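Household trial hosts wanted: Tromari two-arm laundry helper

Posted Sunday, January 6, 2019

Willetti is looking for 18 households to live with a Tromari for a good long stretch and tell us everything about it. If you have a bench, a steady supply of washing and strong opinions about how a jumper should be folded, please read on, because we would love to hear from you!

What the Tromari is

It's a benchtop kit with 2 arms, soft yellow finger pads and a small camera near each gripper. It works on ordinary household fabric (knits, tea towels, kids' pyjamas, the odd pillowcase) and it works at the bench you already have. We build the arms and grippers ourselves. The software that decides where to grab comes from our friends at Caltorach, and the finger pads are moulded by Lammers, who have put up with a great many changes of mind from us about the shape of a fingertip.

Knitwear is what we're most excited about at the moment. A flat cotton tea towel has corners you can find. A knit slumps, hides its own hem and looks like a different garment every time you put it down, and dark colours are harder again. We've put a lot of work into this over the past few months and we're keen to see how it goes on other people's clothes, under other people's lights.

Benches matter too. Shiny stone throws glare back at the cameras, and a busy pattern can look a lot like an edge. We have tested on plenty of surfaces but there are far more kitchens and laundries out there than we could ever copy.

Dark knit, marbled bench, green basket:

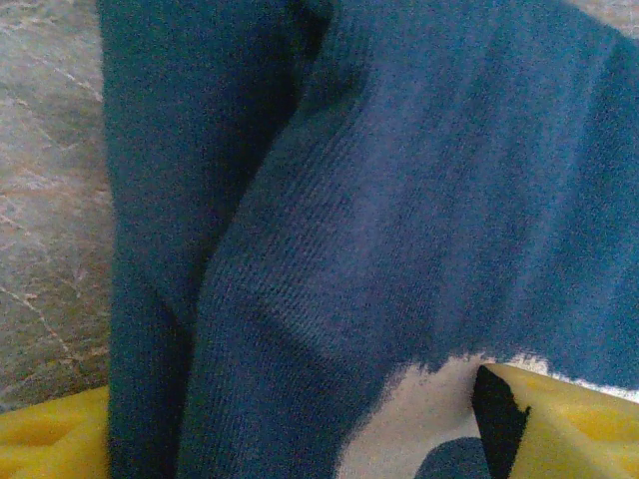
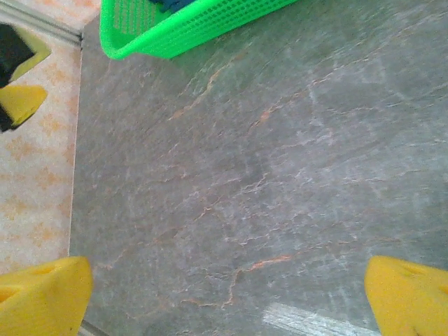
What you'd be doing

You'd run the Tromari at least twice a week on your own clean, dry washing. A session is as long as you want it to be. Tip things out, start the kit, get on with your day nearby, and afterwards fill in the session form on the tablet. The form asks what you gave it, what you got back, and whether you'd have redone any of it yourself. There's a box for free comments and we read every one. Grumbles are very welcome. So are drawings.

Once a month we'll ring you for a chat. We're especially interested in the boring parts: where you keep it, whether it's in the way at tea time, what the noise is like, whether you stopped bothering after the first fortnight. If you did stop bothering, please still tell us.

You'd also swap the finger pads when the tablet asks you to. They clip off and on without tools. Post the old pads back to us in the satchel provided so Lammers can look at the wear.

Who we're after

Any sort of household. Share houses, big families, people on their own, retirees, shift workers. You don't need any technical background and we would like most of our hosts not to have one. You do need:

A solid bench or table that can take the kit, near a power point
Home internet that's reliable in the room where the bench is
At least one adult at home whenever it's running
Everybody in the household happy to take part (we'll ask each adult to sign)

Pets are fine provided they can be kept out of the room during a session. Same goes for toddlers. If you rent, nothing gets screwed down, so there's no need to alter anything.

We'd love to hear from people who wear a lot of wool, people who sort into baskets or tubs in colours we've never thought of, and anyone with a patterned bench or tiles. Left-handed folders, please put your hand up as well.

What you get

Each household is paid $2,000 for the full trial, in two parts: $900 once you've settled in, and the rest when the kit comes back. We cover delivery, setup and pickup. One of our team will come to your place to install it and will stay until you're comfortable using it. If something plays up, there's a phone line staffed by the people who build the thing.

You can pull out at any time and you keep whatever you've been paid up to then.

Cameras and privacy

The gripper cameras point at the work and record only while a session is running. There's no microphone. Recordings are used by Willetti and Caltorach to improve the Tromari, and you can go through any session on the tablet and delete it before it's sent. We won't use anything from your home in our advertising unless you've agreed to it separately. The full privacy statement comes with the information pack, and we're happy to talk it through over the phone before you decide.

What it can't do yet

It doesn't iron, it doesn't pair socks with any great success, and it's slow. You'll be faster than it is at most things. Fitted sheets are off the list entirely. Please don't give it anything with pins in it, or anything you'd be heartbroken to see stretched.

How to apply

Fill in the short form on the Willetti trials page. Tell us who lives with you, what your bench is made of, and what a normal week of washing looks like at your place. A quick photo of the bench helps a lot, and please don't tidy up for it!

We'll get in touch with everyone who applies. The first kits go out as soon as hosts are chosen and the last ones come home in August. If you're away for part of that time, mention it on the form and we'll try to work around it.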